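Burport Watch and Clock Heritage Project
Progress report to the Saltance Fund — second report

Print this page | E-mail this page
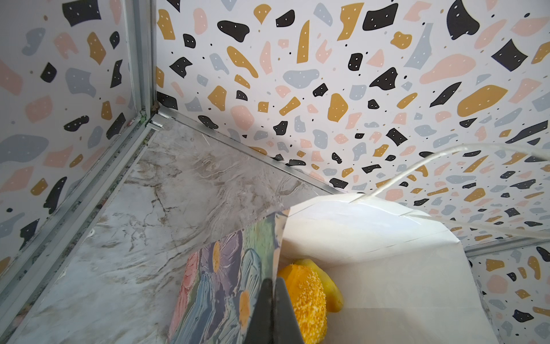 Sorry this is short, writing it between two site visits. Main points first. Cataloging of the Akyol workshop records is on schedule. Repair ledgers done up to the end of the second series. Movement conservation is behind, see below. Spending is under what we planned, mostly wages we haven't paid out yet.

Ledgers. 264 pages scanned and transcribed in the period, all checked once, not all checked twice. Quang Kim has the second read and is working backward from the latest volume. The handwriting changes in volume three, a new bookkeeper we think, and the abbreviations change with it. "Cyl." and "lev." are safe enough for cylinder and lever escapements. "R.d." we had down as re-dial for most of last year and now think is "returned, declined" — customer wouldn't pay the quote. So every entry with it has to be looked at again. Tedious but it matters, the re-dial totals in our first report are too high. Please treat them as withdrawn.

Serial numbers. The good news of the period. The Akyol firm bought in raw movements and finished them in Burport, everyone knew that, but the ledgers now give us supplier marks against the shop's own numbers for a run of pocket watches. Eleven watches matched so far to ledger lines. Five of those are in the museum's own drawers, the rest with private owners who wrote to us after the talk in May. One owner had the original receipt, with the number on it. Matches the inside of the case back and the ledger both. Would like to get that one photographed properly before it goes back.

Conservation. Behind. Three reasons. The ultrasonic tank was out of use while we waited on a part. Two of the marine chronometers turned out to have old radium paint on the hands, added later, not by Akyol, and those had to be set aside until we had proper advice on storage and handling. Now bagged, labeled and in the locked cabinet. And Ilgın Dağdelen lost bench time to the tower clock at Irkell, which was not in the plan but the parish had the scaffold up and it was then or not at all. She got the dial side apart, drew the motion work and took measurements off the strike train. The drawings are worth having. We have not charged those hours to the grant.

What did get done at the bench: three pocket watches stripped, cleaned, and reassembled, one carriage clock with a new suspension for the platform, and the mainspring on the long regulator replaced. Regulator is running on the test stand. Rate not settled yet so no figures from me.

Training. 10 evening sessions planned, all held. Basic handling, opening a case without wrecking it, reading hallmarks, how to write a condition note. Attendance dipped in the middle, picked up for the hallmark one. Two people from the class now come in to help with the transcribing and are better at the old handwriting than I am.

Website. The search page is up in test form. You can look up a serial number or a customer town. Surnames not yet — we still need to agree with the family how late a date we can show names for. Draft letter is with them.

Money. Full sheet to follow separately. Short version: equipment line is nearly spent, wages line is under, travel is slightly over becuase of the owner visits. Asking if we can move part of the wages underspend to bench hours for the autumn. That would catch up the chronometers, provided the advice on the radium comes back in a form we can work with.

Next period
— second read of volumes three and four
— correct the "R.d." entries and send you revised totals
— photograph the matched watches
— remaining carriage clocks
— surname search, if the family are happy
— write up the Irkell drawings, short note only

Decision needed from you: the wages transfer. The rest can wait untill the next meeting. Happy to talk by phone if that's quicker, mornings are best.

Last updated: June 14, 2026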